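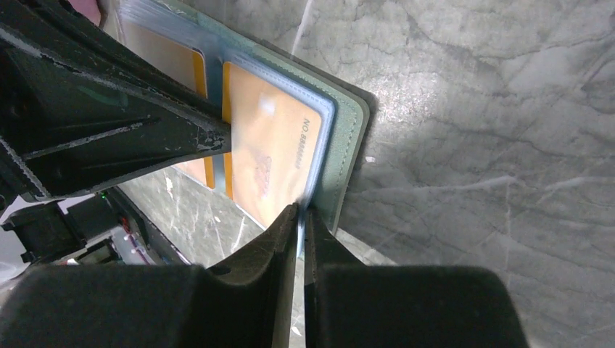 Re: [naluto-rail] First long train trip in January, what would you bring?

From: Thenmozhi Kaimal
To: naluto-rail list

Yuxi Zeng wrote:

> Hello everyone, I've been reading the list since the fall and this is
> my first post, so please be gentle. My mother and I are taking the
> train out from Cerstead in January, 3,000 kilometres and three nights
> each way, sitting up in economy both directions as the sleepers are
> beyond us this year. She is seventy and cheerful but her knees are
> not. I've done plenty of flying and hardly any trains.
>
> What I'd like to know is:
> - is it silly to do three nights in a seat at her age?
> - what do we bring to eat?
> - how warm is it really, I've read it's boiling and I've read it's
> freezing
> - we have a Prundent coach booked from the far end and only two hours
> to make it. Is that enough?
> - where do people keep all their tickets and cards and so on? Mum
> keeps hers in one of those folding holders with the plastic pages
> and I'm always worried it will get left on a seat somewhere.
>
> Thank you in advance, I'm enjoying all the old threads.
> Yuxi

Hello Yuxi, and welcome!

I was so pleased to see your note come through, and I've been composing a reply in my head all day while I was meant to be doing other things. I did that same run with my aunt a few winters back, also in the seats, and I've done it on my own in both directions since, so I'll give you everything I have and you can throw out what doesn't suit.

First, no, it isn't silly. My aunt was older than your mum and she had a better time than I did (she befriended half the car by the first supper and knew all their grandchildren's names by the second). Sitting up is tiring, I won't pretend otherwise, but the seats lean back a good long way and there's a leg rest, and in January the car is often quiet enough that you can spread over an empty pair once the attendant has finished seating people. Ask nicely and ask early. If you mention your mother's knees when you board they'll usually try to put you near the washroom end, though I'd go for the middle myself. The door at the washroom end opens and shuts all night and every time it does you get a puff of cold on your ankles.

About the knees. She'll want to get up and walk at regular intervals, and the best place for it is the aisle toward the dome car, holding on to the seat backs as she goes. The long station stops are lovely for this too if the platform has been cleared. Bring her proper boots with a grip on the sole and don't let her nip out in slippers, as I did, at six in the morning in front of a whole line of warmly dressed people having a smoke. A small firm cushion under the thighs did wonders for my aunt. She'd sewn hers out of an old flannel shirt and stuffed it with I don't know what, and it went absolutely everywhere with us.

Food! My favourite subject. You can buy meals on board and the soup is good, but three nights of buying everything adds up and you'll get tired of sandwiches. I put $20 aside for each of us per day and mostly came in under it by bringing things along. Things that travelled well for me: boiled eggs for the first day only, a loaf of something dense, hard cheese, apples, lemon rice in a wide-mouthed thermos for the first night, roasted chickpeas, good dark chocolate, instant oatmeal in a jar with the raisins already in it. You can get hot water from the take-out counter and I've never been charged for it, so bring a mug each and your own tea bags. Things that travelled badly: bananas, always, and a tub of yogurt we won't speak of. Please bring something to share. It doesn't have to be fancy. Somebody across the aisle will hand you a homemade date square at some point and you'll be glad to have a thing to hand back.

Now the temperature. Both of the things you've read are true, sometimes in the same hour. The window side gets a chill off the glass and the heater runs along the floor, so your feet roast while your shoulder freezes. Layers, then, and nothing that has to go on over the head if you can help it, seeing as you'll be doing it half asleep in the dark. I wear a cotton shirt, a cardigan and a big wool shawl, and the shawl is a blanket, a pillow, a curtain and once, in a bad moment, a tablecloth. Bring wool socks for the night and a clean pair for every morning. Clean socks and brushed teeth make you feel like a human being even with your hair standing straight up.

The Prundent coach is the one place where I'm going to be a worrier. Two hours is not enough in January. It might be on paper, and you might be lucky, but the passenger train gives way to freight the whole distance and in a cold snap everything slows down on top of that. I've been early once (I didn't believe it, I thought they'd announced the wrong town) and late every other time, once by most of a day. If your fare lets you change, I would move to the next morning's coach and take a room for the night. We stayed at the Ciobanu guest house, a short walk from the station, with a very steep front step but a railing on both sides. They kept the light on for us without a word of complaint and there was barley soup on the stove. Ring them before you board and tell them which train you're on, and they'll look up how late it's running themselves. If you can't change the coach, at least get the depot's telephone number written down on paper. There are long stretches with no signal at all.

As for the tickets and cards, I'm with your mum, I like a folding holder. You can flip through it with one hand and find the thing you want, and the attendant can read a card through the plastic without your having to wriggle it out with cold fingers. My only change would be to split things up. Put the rail tickets and one bank card each in the holder, and keep the health cards and a second bank card somewhere else altogether, a zipped inside pocket or a pouch under the shirt. Then if the holder does get left on a seat it's a nuisance and your trip carries on. My aunt had hers tied to her purse handle with a length of red yarn, and I laughed at her, and then of course I was the one who left my mitts in the dome car and had to go all the way back for them. Photocopy everything before you go and give a set to somebody at home, too.

A few odds and ends that have come to me while typing:

Earplugs, and a few spare, they roll under the seats.

A small flashlight with a dim setting. The overhead lights wake up the whole row.

Cards or a cribbage board if she plays. You'll have company in no time.

A paper map. I know you've got one on your phone, but we had ours folded open on our laps for the entire trip and strangers kept stopping to put a finger on the town where they were born.

Something to clean the inside of the window. You can't do anything about the outside, and by the second day it'll be grey with frozen slush anyway, so go up to the dome for your photographs, and go at breakfast time while everyone else is eating.

Don't over-plan the days. I brought two novels and some knitting and I finished a sleeve. Mostly we looked at trees and a great deal of snow, and one fox, and every so often a light on in a house a very long way from any other house, and we talked more than we had in years.

Do write back and tell us which seats you end up with, and whether you manage to shift that coach. And if your mother would like my lemon rice recipe for the thermos I'm happy to type it out for her. It wants more lemon than you'd think.

Warmly,
Thenmozhi

P.S. If anyone else on the list has been through Cerstead station lately, is the waiting room open before the early departure again? Last time I was through, it was locked until just before boarding and we all stood in the vestibule with our suitcases. I'd like Yuxi's mum to have somewhere to sit.

--
You are receiving this message as a subscriber to naluto-rail.
To leave the list, send a blank message with "leave" in the subject line.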